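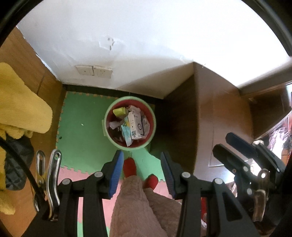 Waste bin on the play mats, in the corner by the cabinet.

About Dravum

Dravum is a small waste and tidying service for homes and home-based child care. We collect household waste and recycling, sort it properly, and help the people we work for set up their rooms so that the sorting is easier to keep up with. We work in Sterberg and the neighboring town of Puvum.

Most of our customers are families with young children. Some run a day care out of their own house. They tend to have the same problem: a lot of packaging comes in, it gets opened in whatever room people happen to be in, and it all ends up in one bin. By pickup day the cardboard is in with the snack wrappers and the tissues, and none of it gets recycled.

What we do

Room bins. On a first visit we walk through the house with you and look at where trash is made. That is usually the kitchen, the bathroom, the place where you open the mail and the place where the children play. We suggest a spot for a bin in each one. A corner is best, between a wall and a cabinet if you have one, where the bin can't be knocked over easily and people don't have to walk around it. You can use bins you already own. We do sell a few, but you don't need to buy from us to be a customer.

Sorting. We take what is in your room bins and sort it at our depot on Zeng Road. Small cardboard boxes are flattened and go with the cardboard. Clean paper goes with the paper. Plastic film and wrappers are kept apart from hard plastic. Packets made of several layers usually have to go in the general waste. If you'd like to do the sorting yourself, we can leave you a set of bags and a one-page sheet for the inside of a cabinet door.

Weekly reset. This is a tidying visit. We empty every bin in the house, wipe the bins out, put toys and books back on their shelves, lift and sweep under the play mats, and leave the room as you like it. Bring up anything you want done differently and we will write it on your house sheet, so the next person who comes does it the same way.

Day care service. Home day cares get a pickup every working day and a reset at the end of the week. Diapers are collected separately in closed bags. We come after the last child has been picked up.

How we started

The business began with one van and a contract to clear cardboard from the shops on Zeng Road. Several of the shop owners asked if we could do the same at their homes. We said yes to a few, and soon had more houses than shops. We dropped the last of the shop work in October of our second year and have done homes and home day cares since then.

The tidying side came later. Our collectors kept being asked to carry a bin down from an upstairs room or to pick up what had fallen next to it, and it made sense to offer that as a service with its own price. There are now 27 of us. Everyone who does house visits is trained on both collection and tidying, and everyone has a background check before the first visit.

About play mats

We get more questions about foam mats than about anything else, so we keep the answer on this page. Interlocking foam mats are easy to live with, but crumbs and bits of paper work down into the joints and under the edges. Sweeping the top doesn't get them out. On a reset visit we pull the tiles apart one row at a time, sweep the floor, wipe both sides of each tile with a damp cloth and a little dish soap, and let them dry before they go back together. Tiles that are put down damp can mark a wood floor.

If you have more than one color, tell us whether the pattern matters. Some children care about it a great deal. We will note it down and put the colors back where they were.

A bin can stand on the mats without harming them as long as it is light. A heavy one will leave a dent in the foam, and the dent can take days to come out. We suggest a plain round bin with no sharp edge on the base, emptied before it is packed full.

What we don't take

We don't take paint, batteries, light bulbs, medicine, garden waste or building rubble. Please don't put these in a room bin, even wrapped up. Batteries are the ones we find most often, usually inside a toy that has been thrown out whole. Take the battery out first and keep it in a jar until you can get to a drop-off point.

Furniture is taken by arrangement only. Call the office first, as it needs two people and the larger van.

Prices and areas

Collection alone is priced by the number of rooms, with a minimum of 3. Collection with a weekly reset is priced by the house after the first visit. The first visit is free and takes less than an hour. There is no long contract. You can stop or pause at the end of any month, and we ask for 5 working days' notice so that we can rearrange the route.

We cover all of Sterberg inside the ring road, and Puvum as far as the river. If you live a little outside that, ask anyway. We add streets to a route when there are enough houses to make the trip worthwhile.

Getting in touch

The office and depot are at 349 Zeng Road, Sterberg. The office is open on weekday mornings. Visitors should use the side door, since the front of the building is used by the vans. There is space to park in front of the fence.

Existing customers who want to change a pickup day can leave a message at any hour. Please give your street and house number as well as your name. Messages left before noon are dealt with the same day.

If something has been thrown away by mistake, call as soon as you notice. Sorted material stays at the depot overnight, and we have found keys, hearing aids and puzzle pieces in it. Once it has left for the recycler we can't get it back.

Page updated Tue 6 January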